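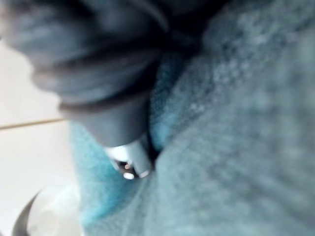
Petite pièce métallique à reflets argentés, vue de près.

Pièces détachées : le retour des ateliers de quartier

À Retberg, l'ancienne quincaillerie de la rue du Canal a gardé ses tiroirs en bois et ses étiquettes écrites à la main. On n'y vend plus de peinture ni de papier peint. Depuis février, on y vient avec un moulin à café muet, une lampe qui clignote, un robinet qui goutte, et l'on repart parfois avec l'objet, parfois avec une simple référence notée sur un bout de carton.

L'atelier s'appelle Andon. Il emploie 2 personnes à plein temps et ouvre le matin pour les dépôts, l'après-midi pour les retraits. Le tarif est affiché à l'entrée : 11 euros pour le diagnostic, déduits de la facture si le client accepte la réparation. Les pièces sont facturées à part, au prix d'achat augmenté d'une marge fixe.

Le modèle n'a rien de nouveau. Jusqu'aux années 1980, la plupart des petites villes avaient un réparateur de radios, un rémouleur et un marchand de cycles capable de refaire un roulement. La baisse du prix du neuf a vidé ces boutiques. Pour un grille-pain, une heure de main-d'œuvre coûtait plus cher que l'appareil, et les pièces avaient disparu des catalogues.

C'est encore le principal obstacle. Un appareil sur trois déposé à Retberg attend une pièce, et l'attente décourage. Un joint, un ressort, une bague, un capuchon de quelques grammes suffisent à immobiliser une machine de plusieurs kilos. Les fabricants vendent volontiers le bloc complet, rarement l'élément seul. Il faut alors chercher ailleurs : stocks d'usines fermées, lots de ventes aux enchères, appareils donneurs démontés sur place.

À Srour, à 21 kilomètres de là, un entrepôt s'est spécialisé dans ce commerce. Plus de 4 000 références y sont rangées par diamètre, puis par matière, sans tenir compte de la marque. Le classement surprend les visiteurs, mais il répond à une logique d'usage - un axe de ventilateur peut convenir à un mixeur, une vis de machine à coudre à une poignée de four. Les réparateurs de la région y passent commande par téléphone. Les particuliers peuvent entrer, à condition d'apporter la pièce cassée.

La question des fermetures revient souvent dans les conversations. Coques collées, clips à usage unique, vis à empreinte spéciale : beaucoup d'appareils récents s'ouvrent mal et se referment plus mal encore. L'atelier refuse désormais certains modèles de bouilloires et presque toutes les brosses à dents électriques. Les machines à coudre anciennes passent en priorité. Elles se démontent avec un tournevis plat et leurs propriétaires y tiennent.

Le réseau Cirken, qui relie plusieurs ateliers comparables, a mis en place un carnet commun. Chaque réparation y est décrite en quelques lignes : symptôme, cause, pièce employée, temps passé. Les échecs sont notés aussi, avec le moment où l'on a renoncé. Un atelier qui reçoit un appareil inconnu consulte d'abord ce carnet, puis appelle celui qui a rempli la fiche.

Reste l'équilibre des comptes. Le loyer de la quincaillerie est modéré, le chauffage l'est moins. Les mois d'hiver sont chargés en lampes et en radiateurs d'appoint, l'été ralentit nettement. Pour compenser, l'atelier donne des cours du soir où l'on apprend à changer un cordon, à nettoyer un contact, à mesurer une résistance. Les participants apportent leur propre appareil.

Sur l'étagère du fond s'alignent les objets réparés que personne n'est venu reprendre. Ils sont gardés six mois, puis vendus au prix de la réparation. Les radios partent en premier. Un presse-agrumes orange attend depuis l'ouverture.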